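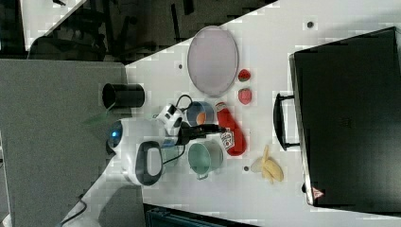

According to one reader who wrote in after my last post, the Nedano doesn't begin at the spring marked on the road sign at all, and I had followed the wrong branch for most of a morning. I went back in March to check.

The reader had a point. Above the village of Anden the river splits into two streams of nearly the same size. The western one is called the Nedano on every map I own, and the sign stands beside it. The eastern one is the Stetier, and it is the longer of the two by around 400 meters. If you go by length, the source is up there, in a wet field with a lot of rushes in it.

I walked the Stetier from the confluence. The path is on the left bank as far as the old weir, then crosses on a footbridge and stays on the right. The first part is flat. After the weir the valley narrows and the stream drops over gravel and low rock shelves. I passed a gauge board on the bridge but the lower part was covered in silt and I couldn't read it.

The field itself sits at 128 meters above sea level. I found no single spring. Water comes up in several spots and collects in a ditch along the fence, and the ditch goes under the farm road in a pipe. On the other side it looks like a stream and has a name.

Below Anden the river is simple enough. It runs south past Schouten, takes in one small brook by the sawmill, and slows down in the meadows. The meadows flood most winters – the lane to Schouten was still closed when I was there, so I had to go back by the ridge.

I still think the western branch carries more water, at least after rain. I'd like to see both of them in a dry month before I change the map on this site. The lower section, from Schouten to the mouth, will get its own post.

Posted July 17, 2025 by the author

Home | Rivers | Walks | Maps | Contact

Recent posts
The weir above Anden
Getting to Schouten without a car
Old names for the Nedano
Which map to buy for the Stetier valley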